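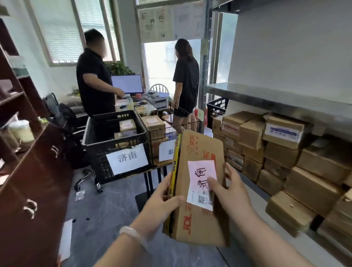
A parcel with a handwritten label for Jinan.

Parcel sorting

Parcel sorting is the part of the mail where a big mixed pile becomes a lot of smaller piles, each going to one place. I've been writing this entry for our little shipping wiki on and off since February, and I still find the subject more fun than I should!

The basic idea is old. Somebody reads where a thing is going, then puts it with the other things going there. Big hubs do this with scanners and belts, but plenty of smaller depots still do it by hand, and a city name in thick marker can be quicker to read than any printed label (my friend Isla Cosgrove sorted at the Stavell depot for five years and swears by it).

Most networks sort twice. The first pass, which I've always called the rough sort, goes by region or city. The second goes by route, so the driver gets everything in the order of the stops.

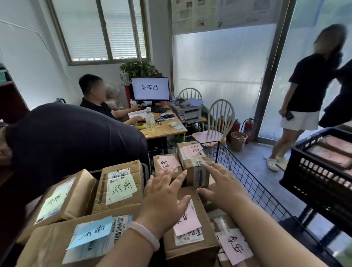

Missorts are the big headache. A box that lands in the wrong pile can ride all the way to the wrong city before anyone catches it, and then it has to come all the way back. Bastien Lacroix at Rotow told me they cut theirs down a lot by making sorters say the city out loud — it sounds silly, but he loved it.

Postal codes changed the job too. Before them, a sorter had to know the towns by heart, and new hires at Stavell got 30 days to learn the local list. I tried it once with Isla quizzing me and I kept mixing up two villages on the river road.

See also: Waybill, Dead letter office, Last mile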